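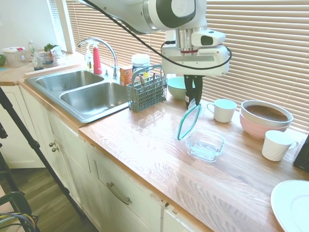 Goreck Loop Station Review: A Sampler for People Who Grew Up on Old Records

I have wanted a hardware sampler ever since I was a kid making pause tapes on my cousin's double cassette deck, holding my breath so I'd hit the button right as the drums came back in. So when the Goreck finally dropped to a price I could live with, I bought one, and I've now had it on my desk every evening for long enough to have some opinions. Quite a few opinions, as it turned into one of those reviews. Get a cup of something.

First, who I am and what I do with it, so you can decide whether any of this applies to you. I make beats. I sell a few, I give away more, and every year or so I put together a tape with two or three rappers from my side of town. I'm not a keyboard player and I don't read music. What I do is dig through dusty soul and gospel 45s, find four bars that give me goosebumps, chop them up and play them back in a different order with a heavy kick under them. If you build your tracks from synths, your Goreck experience will be pretty different from mine.

What you get

The box has the sampler, a power supply, a short USB cable and a fold-out sheet that passes for a manual (the real one is a download, and you will want it). There are 16 pads, four knobs, a small screen and a row of buttons that each do two things. It comes with 1,289 factory sounds, and I'll be frank, I deleted most of them the first weekend. The kicks are nice, there's a folder of tambourines I've used on everything, and the rest sounds like ringtone rap from years ago. Somebody out there is going to be thrilled with those brass stabs, and I wish them well!

The pads

Oh, I love these pads. They're a little stiff out of the box and I worried about that, but after a couple of weeks of hammering on them they loosened up and now they feel like an old catcher's mitt. Soft hits come through soft, hard hits come through hard, and when I play hi-hats with two fingers I get that slightly drunk, slightly late feel that I could never draw in with a mouse. My one complaint is the bottom left pad, which sits so close to the shift button that I have opened the settings menu in the middle of a take more times than I'd like to admit.

Chopping

You can chop by hand, by even slices or by letting the machine guess where the hits are. The guessing is good on drum breaks and hopeless on anything with a choir in it, so for my kind of music I do it by hand, tapping a pad each time I want a new slice while the record plays. It's fast and fun, and you can nudge every slice point afterward. I made the whole backbone of a song out of a scratched-up gospel single in one sitting, then flipped the same record again the next night and got something that sounded like a different planet.

Pitching things up gets you that lovely chipmunk sound with a bit of grit on it. Pitching down gets murky sooner than I'd hoped. If you like slow, syrupy vocals, my older Yu box still does that better, and I've kept it plugged in for that one job.

Memory and saving

Here's where I got grumpy. The Goreck holds 100 projects, which sounds generous, but each one allows only 60 seconds of stereo sampling before you have to start trimming. For loops that's fine. For anyone who likes to drop in a whole verse from a rapper, it's a squeeze, and I ended up recording all vocals on the computer, same as I always have. Saving is also slower than it should be, with a little spinning record on the screen that was cute for a day or so. Save often anyway. I lost a really mean bass line when I kicked the power cord loose, and I'm still humming it to myself trying to get it back.

The Dinda library

Buying the Goreck gets you a year of the Dinda sample library, with more than 4,000 loops that were recorded fresh and cleared for release. I turned my nose up at this at first, being a vinyl snob, but I've come around. The electric piano folder is warm and crackly, and the horn players clearly know their old records. It also means I can hand a beat to an artist who might put it on a streaming service without giving either of us a stomachache over who wrote the melody. Do read the license, though. You can release songs made with the loops, but you can't sell a loop by itself.

How it compares

I borrowed a Gastuvlow for a month last September, so I can compare the two a bit. The Gastuvlow has the bigger screen and much better effects, especially the tape echo, and it runs on batteries. The Goreck has better pads and gets me to a finished beat quicker — I think mostly for the lack of menus. If you work on the couch or on the bus, get the Gastuvlow. If you sit at a desk with a turntable next to you, I'd go with the Goreck and put the money you save into records.

Four out of five from me. It loses the point for the sampling time and that shift button. I've got a tape to finish with it now, eleven beats down and a posse cut still missing its drums.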